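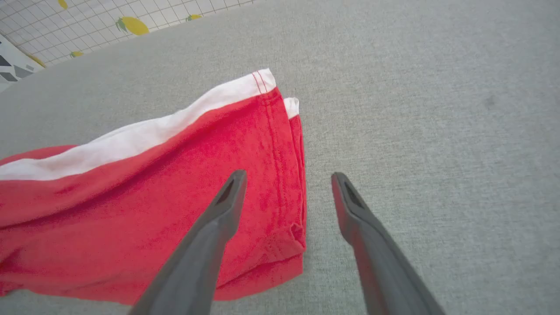
Last changed: Jan 19, 2022

Re: [thrift-sew] Fading and shrinking, what do you all do?

Hi all,

Catching up on the list after the holidays, and I wanted to answer this one:

> I bought a big bag of secondhand knits in December and I'm scared
> to cut into any of them. Do you prewash everything? Hot or cold?
> Last time my lining bled all over a white collar and I cried.

Oh, I feel for you! I prewash everything, always, even when the tag at the Godier Street shop swears it's clean. Cotton goes in warm, twice if it's a strong color, and I dry it the same way I'll be drying the finished thing (hot, in my case, I'm lazy).
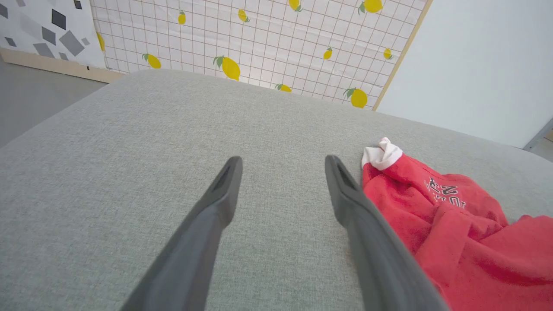
Bleeding is the part I got wrong for years. I used to trust vinegar, and I ruined a perfectly good tablecloth that way. Now I wet a corner, press it on a scrap of old sheet and leave it for an hour. If the scrap comes up pink, that piece never goes near anything pale. Grays give me far less trouble, and a gray upholstery fabric like the one here is what I'd hand a beginner for a first tote bag – it hides wobbly stitching and chalk brushes right off. Just go up a needle size and lengthen your stitch a little.

For knits, please get ballpoint needles. I bought two packs from Atton and they've outlasted everything else in my drawer. The Thiele ones are fine too, but they skip on my machine and I haven't figured out why. Maybe it's my tension. 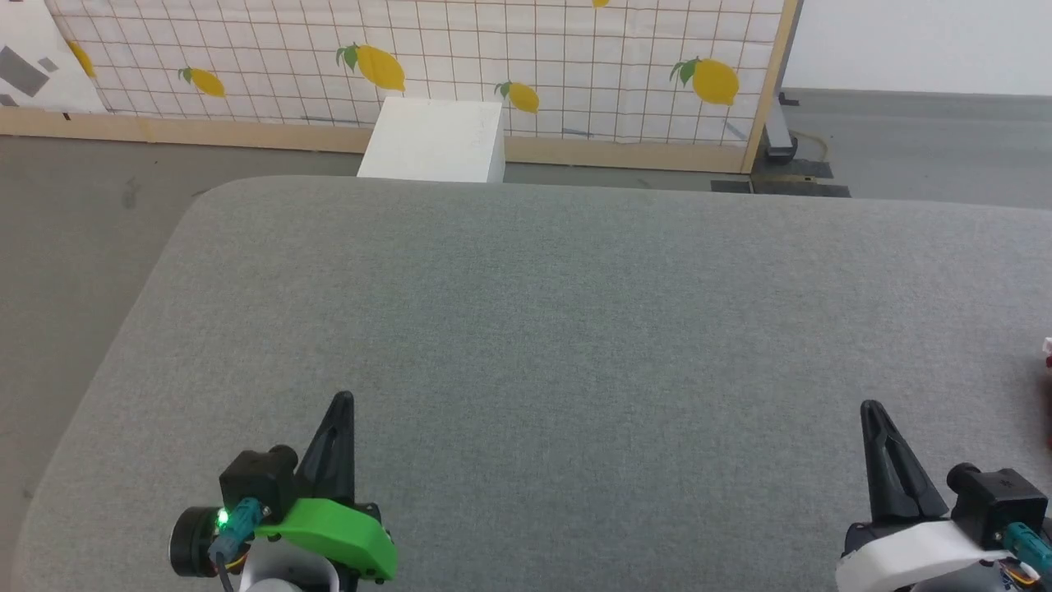

And if a piece shrinks, well, better before you cut than after! I had a sweatshirt lose so much length it became a pillow cover, and I love that pillow.

Does anyone still have the Gikalard bucket hat pattern, by the way? Mine is missing page 7, the one with the brim, and I'd happily swap a skirt pattern for a copy.

Happy sewing, and do tell us what's in the bag!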